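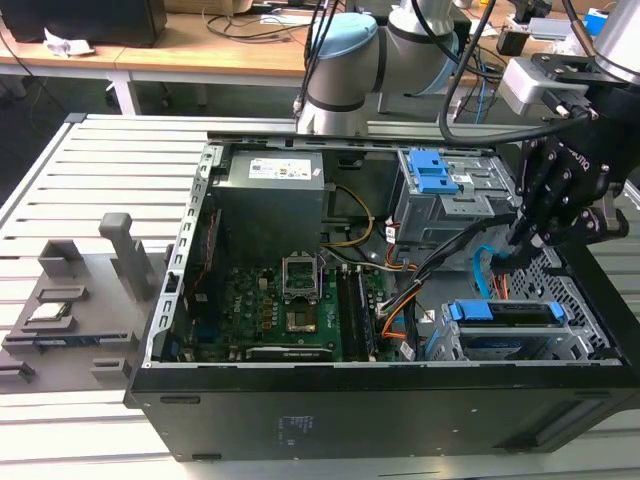 Desktop tower on its side with the side panel off and the CPU bracket open.

Workshop Tips: Cleaning Out an Old Desktop Computer

Print this page | E-mail this page

June 6, 2024

A desktop that sits on the floor pulls in dust, pet hair and carpet fuzz all year. If the fan has gotten loud or the machine shuts itself off in warm weather, clean it before you pay for a repair. I do ours every January, when the garage is too cold for anything else and the work moves to the basement bench.

Shut the computer down from the menu, pull the power cord, then hold the power button in for 30 seconds. Take a phone picture of the back before you unplug the rest. Lay the tower on its side on a surface at waist height. A kitchen table is fine with an old towel over it.

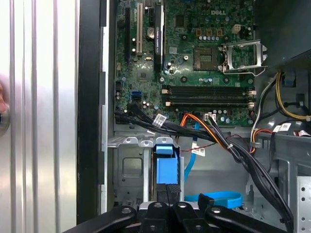

Static is a bigger worry than dust. Don't work on carpet and don't wear a fleece. Touch bare metal on the case before you reach in, and again any time you have walked away and come back. A wrist strap costs little and you will get used to it.

For loose dust, use a clean, dry paintbrush with natural bristles, one inch wide. Brush toward the outside of the case. Follow with canned air in short bursts, keeping the can upright. Tilted cans spit liquid. Hold each fan still with a finger while you blow on it. I stopped using the shop vac inside computers years ago and only use it on the floor afterward.

The coin battery on the board is worth changing if the clock keeps losing time. Most desktops take a CR2032, but read the number on the old one. Use a plastic tool to lift the clip. 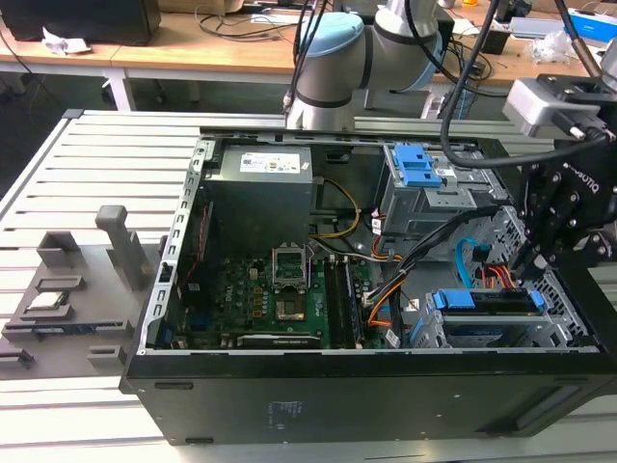
Screws are what people lose. An egg carton works better than a bowl, one cup for each step, filled in order. Go through the cups backward when you close up. If you drop a screw in the case, find it before the power goes back on. A magnet on a stick is fine for screws on the floor, but I use plastic tweezers inside.

Leave the power supply closed. It can hold a charge after it is unplugged, and there is nothing in it for a home user to fix. Brush the vents from the outside and move on.

If you take the cooler off the processor, the old paste has to come off too. Rubbing alcohol, 90 percent or better, on a coffee filter. Paper towels leave lint. Put a dot of new paste the size of a pea in the middle and let the cooler spread it. Never touch the pins in the socket.

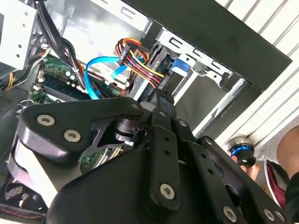 Cables come next. Tuck them away from the fan blades and hold them with hook-and-loop ties. Zip ties do the job but you will be cutting them off next time.

Wipe the outside with a damp cloth and a drop of dish soap, and let it dry fully. Put a board or a low stand under the tower if it has to stay on the floor. Ours sits 9 inches up and collects much less fuzz.

Print this page | E-mail this page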